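Kerance bench arm
Refurbishing and teardown benches | Pivby
Lease: $872 a month, arm, gripper and wrist camera included
Updated August 2019

I've worked a refurb bench at Bunness in Ventura long enough to have opinions about screwdrivers, so when Pivby asked me to write the page for the Kerance I said sure, as long as I could write it the way I talk. They said fine!

So, what you get. It's an arm that bolts to the back or the side of a regular bench, with a black gripper on the end and a small camera at the wrist. The controller goes underneath on a shelf. You need one ordinary outlet and a bench that doesn't wobble (ours wobbled, we fixed it with a bracket and a lot of complaining). The whole thing took us a morning to mount and another day to teach it our first job.

We use ours on office desktops and workstations that come in by the pallet. A person opens the case, takes a look, and decides what's happening to the machine. Then the arm gets the boring reaching-in part: pulling memory, moving the small parts into the right tray, holding a cable back while I get at something. I still handle processors and sockets myself. I've bent pins on a bad day and I'd like to stay the only one at my bench who has.

What changed for us? There are 16 people on our floor and we all had the same question, which was whether there'd still be 16 after it came. There are. What did change is who does what. Before, I was elbow-deep in a chassis all shift and did the paperwork at the end, tired and squinting. Now I'm checking boards and writing up what's wrong with them while the arm is busy, and my wrists have quit aching at night. That part I love.

The part I love less is the watching. You do have to stay near it, especially with a case model it hasn't seen, and for the first few weeks I found that more tiring than doing the job by hand. We ended up swapping off every couple of hours, and I'd tell any shop to plan for that from day one. Ask for training time in the schedule too. We were expected to pick it up between pallets, and that made for some grumpy lunches.

It's slower than I am on a case I know well! I'll say that straight out. On our best day it got through 312 memory sticks and I'm pretty sure I could beat that, but I couldn't do it again the next day, and I'd have nothing else done.

Things people ask me

Can it work with cables in the way? Sometimes. Loose ones it can usually nudge over. Anything tied down tight, you're better off clearing first.

Is it loud? No. Our label printer is worse.

Do you need to know how to code? I don't. You guide the arm through the job by hand, save the steps, and fix them on the tablet afterward. Getting a new case model right takes me 20 tries on a stubborn one.

Who can stop it? Anybody. There's a stop button on each side of the bench, and we made a rule that you never have to explain why you hit it.

In the box: arm, gripper, wrist camera, controller, tablet, two stop buttons, bench clamps, spare finger pads. Trays are extra.

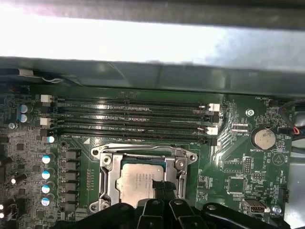 Marlys Odegaard
Refurb bench lead, Bunness

An open workstation with the memory slots empty and the processor still in its socket, gripper down at the near side of the board. If your shop is set up for the same kind of work and you'd like to bring in a few of your own cases for a trial, the Pivby office is booking bench visits through November.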